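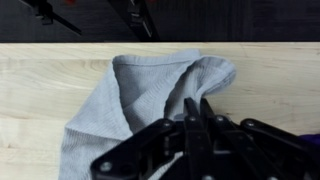
Does a wooden worktop ever stop needing oil?

Only if people stop using it. Wiping, hot pans, lemon juice and sunlight all wear down a finish, and no oil we have tried, our own included, lasts forever on a surface that gets used every day.

Wodura to Drop "Lifetime" and "Maintenance-Free" From Every Label

Wood care company says its own earlier claims did not hold up, and asks retailers and competitors to show their work

Wodura, a maker of oils and waxes for wooden counters, benches and tables, said today that it will remove the words "lifetime," "permanent" and "maintenance-free" from all of its packaging. The change begins in July with Kasten, the company's best-selling hardening oil, and will reach the rest of the range as existing stock sells through.

The decision follows an 11-month review of how wood finishes hold up in working kitchens and home shops. Wodura began the review expecting to support its marketing. It ended up with a folder of results that contradicted most of the front label.

The company does not claim that its findings settle anything. The review was done in-house, on Wodura's own budget, by people who are paid to sell oil. Readers should weigh it with that in mind. Wodura is publishing the method along with the results so that anyone who doubts them can repeat the work with a few boards and some patience.

What was tested

The review used 40 maple and birch boards, each sanded the same way and coated with Kasten or one of the company's waxes. Half of the boards went into homes and small shops, where they were used for chopping, gluing, potting plants and whatever else the household felt like doing. The other half stayed on a shelf and were wiped daily with a damp cloth.

The shelf boards looked good at the end. This is the kind of test that the old label was based on, and Wodura now considers it close to worthless as a guide to real life. A board that never meets a coffee cup will flatter almost any finish.

The boards in daily use told a different story. Most had dull patches near the front edge, where forearms and sleeves rub. Several had gray marks around the spot where the dish rack stood. Water stopped beading first beside the sink, then along the seams, and last in the middle of the board. Boards that got a fresh light coat when they started to look thirsty were easy to bring back. Boards left alone until the end needed sanding.
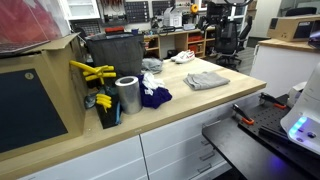

A butcher-block bench top over white drawer cabinets.

What will change on the can

The new Kasten label will tell buyers to apply 2 thin coats to bare wood, wiping off all the extra each time, and to expect to oil again when water no longer beads. It will not give a number of years. Wodura's sales team asked for one, and the request was turned down because the boards gave no honest basis for picking it. A guest-room desk and a baker's counter do not age on the same schedule.

The phrase "dries in minutes" is also going. The surface of a wiped coat can feel dry after about 45 minutes in a warm room, but feeling dry and being cured are different things, and the old wording encouraged people to put cutting boards and wet glasses back far too soon. The new label asks for an overnight wait between coats and several days of gentle use after the last one. In a cold garage it will take longer.

"Food safe" will stay, with a plainer explanation beside it. The oil is meant for food contact once it has fully cured. A buyer should not read those two words as permission to slice tomatoes on it the same evening.

Wodura is also removing the "deep nourishing" line from its wax tins. Wood that has been cut, dried and glued into a counter is not hungry. Oil fills pores and hardens there, wax sits nearer the top, and both make it harder for water to get in. The company could find no better description of what "nourishing" was supposed to mean and decided that customers had probably been wondering too.

The price of Kasten will not change. The recipe will not change either. Wodura wants to be clear on this point, as a new label is often used to hint at a new product. Anyone with a half-full can of the old Kasten has the same oil and can follow the new instructions with it. 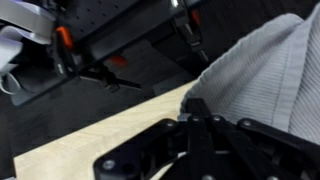 Asmaa Abdel Hamid
Head of Product Testing, Wodura

I have spent a good part of my working life reading the backs of cans, and I would like to lower some expectations.

When a finish is sold as permanent, ask what it was tested on. Ask whether anybody cut bread on it. In our trade the usual demonstration is a drop of water sitting in a perfect bead on a freshly coated board. It makes a lovely picture and proves that the board was coated recently. I have set up that demonstration myself at trade shows, so I am in no position to sneer at people who were impressed by it.

I am also wary of the opposite story, the one where old-fashioned methods are always best. We hear from customers who swear by salad oil from the pantry. Common cooking oils such as olive oil do not harden the way linseed or tung oil does. They stay soft, and over time they can turn sticky and start to smell. Plain mineral oil does not harden either, though it does not go rancid and is perfectly reasonable on a cutting board if you are willing to put it on often. It costs less than our product. If that is what you use and you are happy, I see no reason for you to switch.

The worst results in our review came from too much oil. People assume that a thick coat protects better, and our old label did little to correct them. A thick coat skins over, stays tacky underneath and picks up every crumb in the house. Two boards came back to us with toast stuck to them. The fix is dull: rub it in, wait a bit, and wipe until the cloth stops dragging.

On cloths, please ignore anyone who tells you that you need a special one. A clean, lint-free cotton rag does the job. We used to sell a branded applicator called Skuline, and when we ran it beside cut-up T-shirts I could not tell the finished boards apart. Neither could the colleague who designed it. Skuline will be discontinued when the current boxes are gone.

What does matter is what you do with the rag afterward. Cloths soaked in drying oils can heat up by themselves as the oil cures, and a wadded-up pile can catch fire. Spread them out flat in a single layer outdoors until they are stiff, away from anything that burns, or put them in a metal can filled with water and close the lid. Check your local rules for throwing them out. That warning used to be printed in very small type under the bar code. It will now be on the front of the can, in the space where "lifetime" was.

I do not expect the new label to sell more oil, and my guess is that it will sell a little less for a while.

Response from retailers

Ivanano, a home goods chain that carries Kasten, has agreed to take the new cans but has asked to keep "long-lasting" on its shelf cards. Wodura has objected. Long-lasting compared with what is a fair thing for a shopper to ask, and neither company had an answer ready when the subject came up. Talks are continuing. Until they are finished, shoppers may see a shelf card that promises more than the can beneath it.

Wodura has also written to other makers of wood finishes, inviting them to publish the results of boards tested in real use. None had replied by the time this release was prepared. The company draws no conclusion from the silence. Letters get lost, and it would be odd to expect a warm welcome for this one.

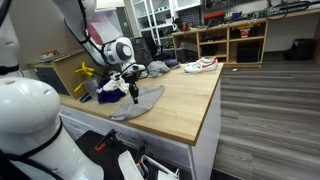
By Natália Abreu, Customer Care Manager, Wodura

Most of the complaints that reach my desk come from people who did what the can told them. They oiled a counter once, read "maintenance-free," and left it. Then they write to ask what they did wrong. For years our standard reply suggested that they might not have prepared the surface properly. I have read a lot of those letters again this spring and I think that reply was unfair to many of the people who got it.

So we have rewritten it. If you bought Kasten with the old label and your surface has gone dull or blotchy, we will send written steps for bringing it back. In many cases a light sanding and one thin coat will do. Black stains that go deep into the wood, especially around a sink or under a steel pan, may not come out, and we will say so.

We will refund the can if you bought it on the strength of the word "lifetime." You will need a receipt or a photo of the label. We will not pay for a new counter, and I would rather put that in writing here than have it come as a surprise on the phone.

Please do not send us your boards. Photos in daylight are enough.

About Wodura

Wodura makes oils, waxes and soaps for indoor wood. Its products are sold through independent hardware stores and selected home goods retailers. The full board-test notes, including the ones that make the company look bad, are available on request from the Wodura press office.

Press contact: Natália Abreu, Customer Care, Wodura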